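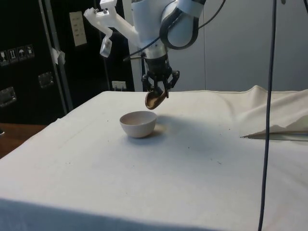

Indent, our project on assisted portioning at the Cludilstead plant, has reached the stage at which staff are entitled to a fuller account of it. This thread sets out what is changing in the portioning room and for whom. The task itself is a modest one: a scoop is brought to a small bowl and tipped, and the bowl is passed on. The arm holds the brown scoop by its handle end in black jointed fingers, with the bowl set on the cloth beneath. The same task has been done by hand at Cludilstead for as long as the plant has packed dry goods.

2. For colleagues elsewhere in Iltudden: the portioning room weighs out spice blends, salts and seeds for meal kits. A portioner on a full shift fills over 600 bowls. Most of these are small, and the work is done standing, with the same wrist turning the same way.

3. Wrist and shoulder complaints were the reason for the project. They were raised by the portioners themselves, in writing, last October. We wish this to be on record, as it has been suggested in some quarters that the project began as a search for savings.

4. The trial logged 2761 scoops. Of these, 237 were stopped by the person at the station or had to be done again by hand. The usual causes were a scoop carried at too shallow a tilt, a bowl placed off its mark, and fine powders that would not leave the scoop cleanly. Seeds gave very little trouble. Ground ginger gave a great deal.

5. We have been asked whether the stopped scoops count against the person who stopped them. They do not. A stop is recorded by station and by product, and no name is attached. Supervisors have been told this in writing and the wording is posted beside the time clock.

6. What changes for portioners on the day shift: three stations will be assisted, and the remainder will stay manual. A person at an assisted station sets out the bowls, watches the pour, checks the weight and decides whether the bowl goes forward. The arm does not decide this.

7. The checking role is graded at the same rate as portioning. Several staff have argued that it should be graded higher, given that one person is now answerable for the output of the arm as well as their own. The matter is open. Both sides have agreed to look at it again after the first full quarter.

8. Rotation is every two hours between assisted and manual stations. In the trial some portioners asked for longer turns at the manual bench, saying that watching was more tiring than scooping. We had not expected this. Anyone who would like a different pattern may arrange it with the shift lead, provided that the stations are covered.

9. Allergen lines stay manual. Sesame, mustard and nuts will be portioned by hand, with the colour-coded scoops now in use, until a cleaning procedure for the gripper has been approved. The fingers have many joints, and each joint is a place for powder to settle.

10. On the position of the bowl. Experienced staff place a bowl by eye and adjust as they pour. The arm is less forgiving, so placement has become part of the skill of the job. Scoop and bowl come very close together near the end of the motion, and a bowl set a little too far to one side will be missed or knocked.
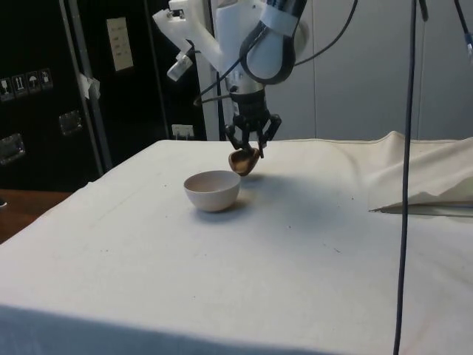
11. Training is on paid time and takes one shift. It covers placement, the stop control, the weight check and what to do when product is spilled on the cloth. Staff who have already taken part in the trial need only attend the section on the stop control, which has been rewritten.

12. The training notes were drafted by Apolinar Alvarado, who has worked in the portioning room for many years and who asked that they be kept to two pages. They have been. A large-print copy is available from the shift office, and we are arranging translations.

13. No position at Cludilstead is being removed as a result of Indent. We recognise that a statement of this kind is only as good as the period it covers. The present commitment runs to the end of the current agreement, and any change to it would have to be discussed with staff before it took effect.

14. It should also be said that two temporary posts planned for the busy season will not now be filled. Those who had expressed an interest have been spoken to individually and offered places on the packing line.

15. Colleagues at our Meléndez site have asked when they will receive the same equipment. There is no date. Their bowls are larger, their blends are stickier, and the results at Cludilstead do not carry over without a trial of their own. If one is held, portioners at Meléndez will be asked first which products they would most like to stop scooping.

16. Two points remain unsettled. The first is noise, as the alert tone at the assisted stations is too close to that of the forklift. The second is who refills the supply bins — the portioner or the stock team. Until that is decided, the stock team will do it.

17. Comments may be left under this thread, in the box by the shift office, or with any shift lead. Comments from the box are typed up without names and passed to the project team each week. Replies will be posted on the same board as the rota.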